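From: Lyle Holloway
To: Treltdale Makers list
Date: 2022-03-13
Subject: Re: [treltdale-makers] Who went to the Junwood open day?

Otis Haddad wrote:
> Couldn't make it on account of a boiler. Did anyone get to the Junwood
> thing? Main questions: was the laundry demo any good, can you get near
> the arms, and is it worth us asking them over in June? Gus says it was
> all slides but Gus left before lunch.
>
> Otis

Hello all,

Gus is right about the morning. There were 63 slides. I know this because they were numbered in the corner and I had little else to look at. The one I remember said "Towards the Home" and had a picture of a sofa on it.

After lunch it improved a good deal. They split us into groups and ours went to the folding bench with Amos Yazzie, who looks after it and seemed quite pleased to have visitors who asked about cable clips. It's a pair of arms on one bar, facing into a box with pale walls, and you stand behind a line of tape. So to answer Otis: near enough to see, too far to fiddle. Arlo tried the tape and was spoken to.

The job is to take clothes from a basket and fold them. Amos had a session total of 1,674 folds on a whiteboard, and beside it the number 246, which was the ones a person would have been happy to put in a drawer. I liked him a lot for writing up both. He said sleeves are the trouble, and also hems, and also anything that has been in a basket, and I told him we have much the same problem at home.

It is slow. I don't say that as a complaint, I could have watched all afternoon, but if you bring children on the next one bring a biscuit for each garment. There's a long stretch where the arms consider the matter, then a small tug at a corner, then more considering. When one fold came out square the whole group cheered, and a man from Dvorak shook my hand as if I'd done it.

I got one decent shot from our turn:
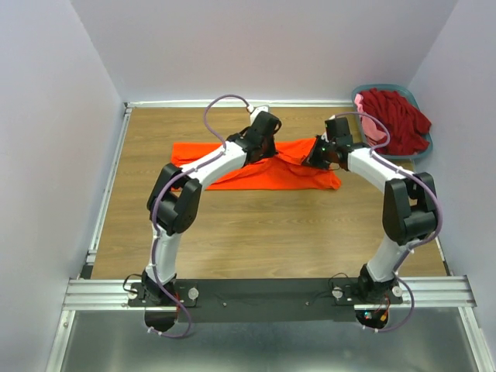 Right arm lifting a fold in the orange top, left arm over the other side of it. More washing in the blue basket at the back.

For those who care about such things (Otis), the cable runs up the outside of each arm in little white ties and then goes over the gripper in a big loop. I asked whether the loop ever snags. Amos said "less than it did". The grippers themselves are black ones and he reckons most of the gains have come from the software, though the Laltitz people at the next bench were saying the reverse, fairly loudly.

On June: I did ask. They would bring a smaller setup with one arm, they want a solid table and two sockets, and they'd like 200 quid towards the van. I think that's fair but it's not my money, or not much of it. They would also want us to supply the laundry. I suggest we agree beforehand what sort.

Parking was awful, by the way - the sign sends you to the wrong gate and the man at the wrong gate has stopped being nice about it. Use the one by the tyre place.

Arlo, you left your scarf in my car. It is folded, badly, by hand.

Lyle

--
To leave this list, send a blank message with "unsubscribe" as the subject.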